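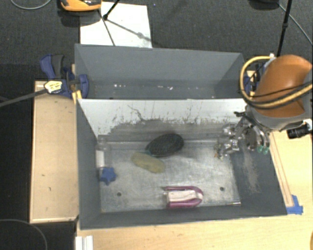 About Fesard

Fesard is a software company. We make tools that help organizations test, schedule and roll out operating system updates on phones and tablets. Our customers are mostly school districts, clinics, delivery companies and field service firms, the kind of places that hand out a lot of devices and can't have half of them stop working the morning after an update.

We have 40 employees. Most of us work in testing or customer support, and the rest are developers, plus a small office team that handles sales, billing and hiring.

How we started

The company was founded by Mervin Sutherland, who had been running device support for a regional home nursing agency. Every nurse carried a tablet with a charting app on it. One June a system update changed how the tablet handled background connections, and the charting app stopped saving visits. It took nine days to get everything back in order, and a good part of that time went to driving around collecting tablets by hand.

Mervin wrote a small program afterward that held back updates until a test group had used them for a full week. A second agency asked to use it, then a school district. He left his job and rented two desks in the back of an accounting office. The first version we sold was called Wustow, and the name stuck even though every line of the original code has since been replaced.

What we make

Wustow is our update scheduling product. It connects to the device management system a customer already has and adds a calendar, a set of test groups and a hold button. An administrator decides which devices get a new release first, how long they run it, and what has to be true before everyone else gets it. If a release is delayed by its maker, the calendar moves and the people on the notification list are told. If a release comes early, nothing installs until the administrator says so.

Bergeron is our app testing service. Customers send us the apps they depend on, including ones written in house, and we run them on beta and final versions of mobile operating systems. Each app gets a written report. The report lists what we tried, what failed, what slowed down and what looked different from the previous version. Reports go out in plain English with the technical logs attached separately. We test 109 apps on a regular schedule at the moment. Some are well known and some have fewer than a dozen users.

Kusham is the newest of the three. It is an inventory tool that tells a customer which of their devices will be able to run the next major release and which won't. We built it when we noticed how many support calls in late summer were from people trying to plan a budget. Kusham produces a list by model, location and assigned department, and it can be exported to a spreadsheet.

The products can be bought separately. About a third of our customers use only one of them.

How we work

Release season is our busy time. Beta versions of the big mobile systems usually appear in early summer, and the finished versions follow in the fall, though the phone and tablet versions don't always arrive together. We don't publish predictions about release dates. Customers ask us for them every year and we tell them the same thing, which is to plan for a range of several weeks and keep the test groups ready.

During release season the support line is open from 6 a.m. to 9 p.m. Central time. The rest of the year it closes at 6. Calls are answered by people in our own office. We keep a log of every reported problem, and customers can read the log entries that apply to their devices by signing in to their account page.

Testing is done on real devices. We use emulators for early checks and for some of the automated work, but a report isn't signed off until the app has been run on the hardware the customer owns. That means we keep a lot of older tablets around. If you use a model we don't have, we will ask to borrow one for the length of the contract and return it at the end.

We release our own software updates four times a year, plus fixes when they are needed. Release notes are posted a week ahead. We don't push an update of our own products during the two weeks after a major operating system release.

Who we work with

We have customers in 35 states. The smallest is a veterinary practice with six tablets and the largest is a county school system. We don't work with resellers, and we don't take payment from device makers or app publishers for test results. If an app publisher wants a copy of a Bergeron report, the customer who ordered it decides whether to share it.

We do not sell or repair phones or tablets. We get a fair number of calls about cracked screens, and we can't help with those.

Privacy and data

Wustow and Kusham store device model, serial number, operating system version, location label and update history. They don't read messages, photos, contacts or browsing history, and neither product asks for permission to do so. Customer data is kept for the length of the contract and deleted 40 days after it ends. A customer can ask for earlier deletion in writing. Test copies of in-house apps are kept on a separate network and removed when the customer stops using the service.

Working at Fesard

Most of our openings are in testing and support. Testers don't need a computer science degree. Several of ours came from school help desks, one from a hospital records office and one from a print shop. We look for people who write clearly and who will do the same set of steps again after a small change without skipping any.

New hires spend the first month on the support line, whatever the job. Developers do this too. After that, testers are assigned to a group of customers and generally stay with them from year to year.

We hire seasonal testers each June. The jobs run through the end of November and are paid by the hour. Seasonal testers can apply for permanent positions when they open up.

Contact

Current customers should use the support form in their account or call the number on their contract. For questions about pricing, use the sales form and say how many devices you have, what system they run and which management software you use. We reply within two business days, or a little longer in September and October.

Job applications go through the careers page. Please attach your resume as a PDF and name the position in the subject line.

Page last updated 11/8/23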